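Category: How Things Work > Machines

Does a robot really look after itself?

You may have seen adverts where a robot arm works all night in a clean white room and never needs any help. I don't believe those adverts, and I don't think you should either.

Take a job called bin picking. Somebody puts a heap of blocks in a metal bin, and the arm has to reach in and take them out, one after another. It sounds like something a toddler could do. A toddler could, and would probably be faster.

The hard part comes before the arm moves at all. Its computer keeps a kind of map, and on that map the bin is in one exact place. Give the real bin a nudge with your elbow and the map is wrong. The fingers will close on air, or bump into the wall. So people fix the bin to the table with a clamp, the same sort your grandad might use to hold a plank while he saws it. They also stick tape on the table to mark corners. Clever computer, sticky tape!

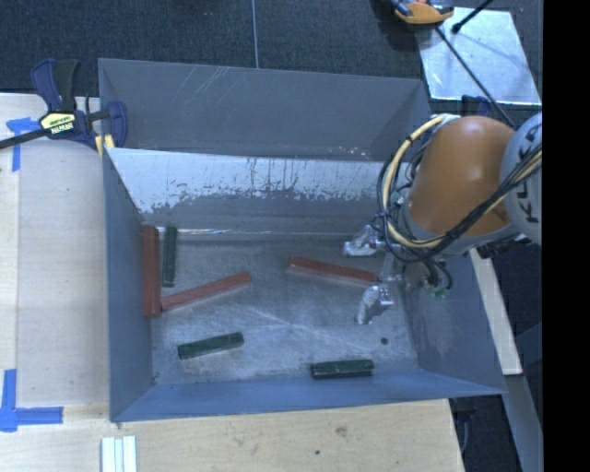
Words by Zuzanna Tokarz, Workshop Writer

Look at the marks on the inside wall of the bin. Metal that gets used gets smudged and scratched, and a good engineer wants to know whether the marks are old ones. A fresh scratch could mean the fingers are going down too far or too close to the side. At the Kaczmarczyk workshop, where I spent a Tuesday asking annoying questions, they check this before switching on.

Then there are the cables. On this arm they loop round the big orange joint in a wide curve. Why not pull them tight and make them tidy? Try taping a piece of string tightly from your shoulder to your wrist, then straighten your elbow. The cables need spare length so the joint can turn, but too much and they snag on things.

The fingers need checking too. If one works loose by even 3 millimetres, it may miss the edge of a block or knock it flat against the side, where it is harder to grab.

Szymon Ostrowski, who sets up the arm at Kaczmarczyk, told me his test is 200 picks in a row with no help. I asked how often it passes first time. He laughed and went to find a spanner. On his last try it stopped after 75, and he spent nearly all afternoon finding out why. A screw had come loose.

So when someone tells you a robot works "all by itself", ask them these:

Who put the bin there?
Who tightened the screws?
Who comes when it stops?

If they say "no one", ask again. I would.

3044 views | 3 comments

Contact us | © Lusatier Young Readers | Back to top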